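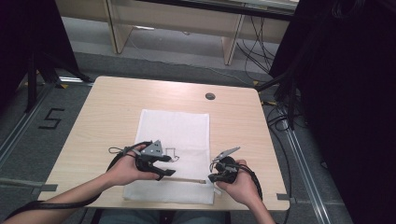
Figure 1. White cloth laid flat on the table.

Getting Out What Went In: Stain Removal on White Cotton
Kenna Gillies and Braulio Cuautle

Our question was whether the stain advice people get from their grandmothers is any good. We picked coffee, beet juice and mustard, the last one at the insistence of Braulio, who had lost a shirt to it in June and was still bitter.

We cut 29 squares from one old bedsheet. Each got a measured drip of stain, sat overnight, and was treated with white vinegar, baking soda paste, dish soap or plain cold water. Then 14 classmates scored the results from 0 (clean) to 5 (throw it out). They were asked to be fair and were mostly cruel.

Coffee gave up easily. Dish soap averaged a score of 2, and cold water did nearly as well, a blow to the vinegar faction. Beet juice faded to a pink that Davina Buchanan called "kind of nice," which was not an option on the scoring sheet. Mustard beat everything. The baking soda paste seemed to make it more yellow, though we have no way to prove it was proud of itself.

One square was left on a radiator by mistake and is not in the totals. Our scoring also depended on the light in the room, which on Thursday was terrible. With more time we would test older stains and buy a second sheet, preferably without asking the same mother.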